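Stemgate Business Park
Unit 811, Ground Floor
Fire and General Safety Inspection: Checklist with Comments
Inspector: Bhavana Kotian
Accompanied by: Elisa Marchetti, Facilities Lead, Thevar
Period: September

Section A. Exits and Escape Routes
A1. Main entrance opens freely from inside: Satisfactory
A2. Rear exit unobstructed: Action required
Comment: Flattened cartons were stacked against the wall beside the rear door and narrowed the passage. Ms. Marchetti had them moved during the visit. The passage is to be marked with floor tape and kept clear at all times, including during Saturday deliveries.
A3. Exit signs lit: Satisfactory
A4. Emergency lighting, function test: Action required
Comment: Two fittings in the rear corridor did not light when tested. Replacement batteries have been ordered from Velteo.

Section B. Fire Equipment
B1. Extinguishers in place and accessible: Satisfactory
B2. Service tags in date: Satisfactory
Comment: The tag on the kitchen extinguisher is hard to read. Request a new one at the next service.
B3. Fire blanket in kitchen: Satisfactory
B4. Alarm call points tested: Satisfactory
Comment: The sounder is faint in the restroom with the door closed. Drikico to advise on an additional unit.

Section C. Electrical
C1. Panel closed, labeled and accessible: Satisfactory
C2. Extension cords: Action required
Comment: One power strip under the reception desk was plugged into another. The second strip must be removed and a permanent outlet requested through the park office.
C3. Kitchen appliances inspected: Satisfactory

Section D. Housekeeping and First Aid
D1. Floors free of trip hazards: Satisfactory
Comment: The entrance mat curls at one corner and should be replaced before winter.
D2. Storage clear of sprinkler heads: Satisfactory
D3. First aid kit complete: Action required
Comment: Eyewash had expired and burn dressings were missing. The contents list inside the lid is an old version.
D4. Evacuation plan posted: Satisfactory
Comment: The plan shows the assembly point at its former location. A corrected copy is to be posted at both exits.

Overall result: Conditional pass. The four items marked Action required are to be closed and reported in writing to the park office before the follow-up visit.
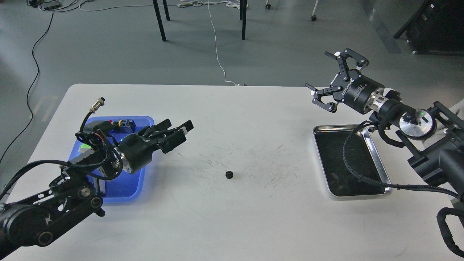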